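4. Preparing the hydrangeas

Read section 3 (Foliage) first. If you skipped it and came straight to the flowers, as most people do, go back as far as the part about wire ends and then return.

The Trellemar arrangement uses 2 blue hydrangea stems. They go in before the roses, whatever your instincts tell you. A hydrangea head takes up the room of a small cat and will not be squeezed in afterwards.

4.1 Clear a flat, pale surface. A white table is ideal. Patterned oilcloth will hide every green offcut until you sit on one.

4.2 Take the stems out of their sleeves and lay them side by side, heads pointing away from you. Keep the roses and spare leaves at the far end of the table.

4.3 Leave them alone for the length of a cup of tea. Fabric petals that have spent months in a carton need a little time to remember what they were.

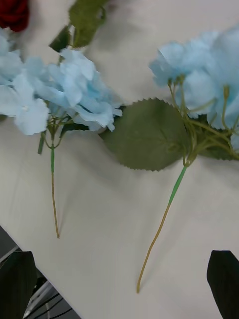
Page last changed: November. Trirkcombe Workroom Guides, sheet 142

4.4 Find the point where the bright green plastic covering on the stalk gives way to thinner, yellowish-olive wire. You will be bending below this point. Bending above it creases the plastic, and the crease stays for good.

4.5 Fluff the head. Work from underneath, parting the thin green stalks that carry the florets, and ease each one outwards with a fingertip. Stop while it still looks slightly untidy. A perfectly round hydrangea looks like a bath puff.

Note: The blue varies within a single head, nearly white on the raised edges and deeper in the folds. It is not fading, and we would be grateful for fewer letters on the subject.

4.6 Check for short green stubs near the top of the stalk. They can be left where they are if the foliage will cover them. If one sticks out, trim it with wire cutters.

CAUTION: Do not use the kitchen scissors. They will cut the wire once and nothing else ever again.

4.7 Hold each stem against the vase before cutting. The Charpentier vase is 400 mm tall and forgives a long stem. The Ziltance bowl forgives nothing. Cut a little, try it, and cut again. We have yet to find a method of cutting wire longer.

CAUTION: Cut wire ends are sharp. Point them down and away from your face, and collect the offcuts before anyone crosses the room in socks.

4.8 Set the first stem upright and lean the second away from it, with the heads just touching. If they look as though they have quarrelled, bring the second one in by a finger's width.

Replacement stems are listed in the parts sheet under 3,906. For the roses, go on to section 5.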